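Início Caderno Ensaios Materiais Arquivo Contacto

29 out 2023

Calcário, ímanes e o Dukance: segunda leitura

Continuo sem ver o efeito. Escrevo isto antes de voltar a ler o folheto, para não me deixar levar pelos gráficos.

O Dukance é um anel magnético que se aperta no tubo de entrada de água fria. Segundo o vendedor, "reorganiza os cristais" e o calcário deixa de agarrar. Não há cartucho, não há sal, não há consumo elétrico, e portanto também não há nada que se gaste e que se possa pesar no fim. Custa-me avaliar uma coisa cuja única peça é um íman e cujo único resultado prometido é a ausência de uma mancha.

Montagem desde abril: dois ramais iguais, tirados da mesma coluna, um com anel e outro sem. Em cada ramal uma resistência de imersão pequena e um provete de inox suspenso no mesmo copo. Contador à entrada de cada um. O ramal com anel vai em 1476 litros. O outro vai um pouco atrás, culpa da electroválvula que ficou presa em fechado e que só vi quando fui lá por outro motivo. Devia descontar esse período, mas não sei a que horas começou. Fica anotado como defeito do ensaio.

Pesagem dos provetes, depois de secos na estufa e arrefecidos no exsicador:
com anel: 57 mg de depósito
sem anel: 23 mg de depósito

Ou seja, o ramal "tratado" tem mais. Não vou concluir que o anel produz calcário. Concluo que a dispersão entre copos é maior do que qualquer efeito que eu pudesse querer medir, e que com um provete por ramal isto não é ensaio nenhum. Já o tinha escrito em abril e não fiz caso.

Outra objeção, esta contra mim: a resistência do ramal com anel é de um lote mais recente. Se aquece mais depressa, precipita mais. Não medi a temperatura à superfície, só a do banho. Trocar as resistências entre ramais antes da próxima leitura e ver se o depósito vai atrás da resistência ou fica com o anel.

Sobre o relatório da Govindasamy que vem com o produto. Li as páginas todas. Comparam "antes" e "depois" na mesma instalação, com água de estações diferentes, e não dão a dureza à entrada. O ponto mais alto do gráfico é o de Collotdale, onde entretanto mudaram de captação (está numa nota de rodapé, em corpo minúsculo). Com outra água, até um elástico no tubo dava bom resultado. Pedi os dados em bruto e mandaram-me outra vez o folheto.

Lava-loiça e bancada

A parte que interessa a quem compra é a loiça da cozinha: manchas na cuba, véu nos copos, crosta na base da torneira. Em inox escovado o véu esconde-se bem e depende muito da luz. Desconfio de qualquer fotografia de "antes e depois" em que a lâmpada mudou de sítio. 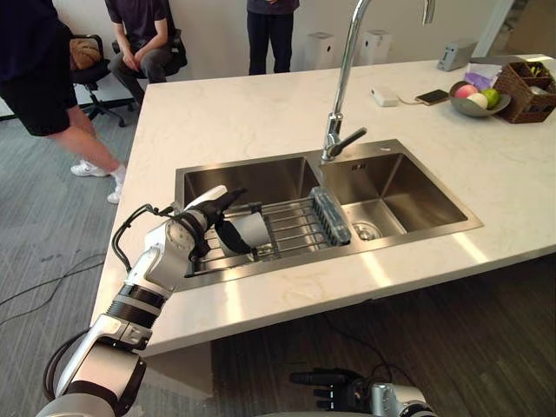 Escorredor de varetas na cuba esquerda, torneira entre as duas cubas.

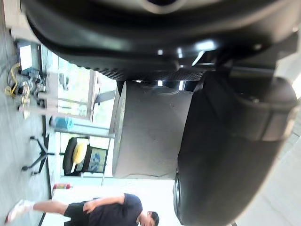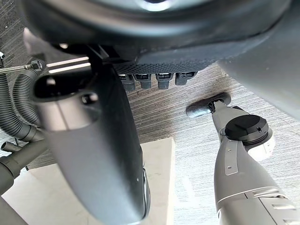
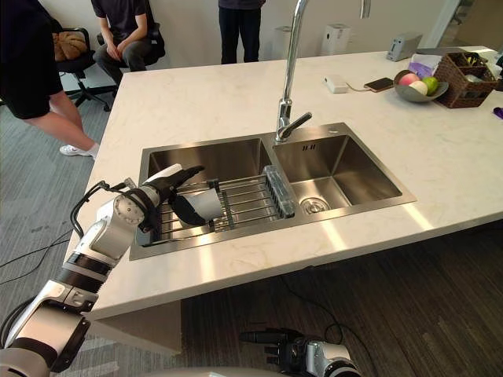 Avaliação a olho — porque não chega

Experimentei a escala do fabricante, de "limpo" a "incrustado", em duas sessões com as mesmas chapas baralhadas. Não concordei comigo próprio. Chapas que de manhã me pareceram limpas passaram a "véu ligeiro" à tarde, com o sol já do outro lado. Se um único observador não se repete, não vale a pena chamar mais gente.

Alternativas, por ordem de preguiça:
- pesar, como até aqui, mas com mais provetes por ramal;
- dissolver o depósito em ácido e titular o cálcio com EDTA, que ao menos separa calcário de ferrugem e de gordura;
- medir o brilho da chapa, se alguém devolver o aparelho.

Inclino-me para a titulação. Dá trabalho, mas o resultado não depende da janela.

Tratden

Usei o Tratden para limpar os copos entre ciclos. É um desincrustante ácido, cumpre o que seria de esperar de um ácido, e cheira a limão sem que eu saiba se tem limão. A embalagem fala em "película protetora". Passei por água e o copo molhou exatamente como o que não levou produto. Película, não dei por ela. Se existisse era um problema para o ensaio, por isso a partir de agora limpo com ácido cítrico simples e deixo o Tratden para a chaleira.

Por fazer

- Trocar resistências entre ramais.
- Dureza à entrada no dia de cada pesagem, não só quando me lembro.
- Anel falso no segundo ramal (mesmo peso, sem íman), montado por outra pessoa, e eu sem saber qual é qual até às contas.
- Substituir a electroválvula. A que lá está já colou 2 vezes.
- Perguntar de novo pelos dados de Collotdale, por escrito.

Até ter o anel falso montado não respondo a quem pergunta se "vale a pena comprar". Por enquanto o que tenho é um íman caro num tubo

Entradas recentes
Electroválvulas que colam em fechado
Titulação com EDTA: o indicador velho ainda serve?
Juntas de fibra ou de borracha, outra vez
Chaleira da copa, registo de abril
Exsicador: regenerar a sílica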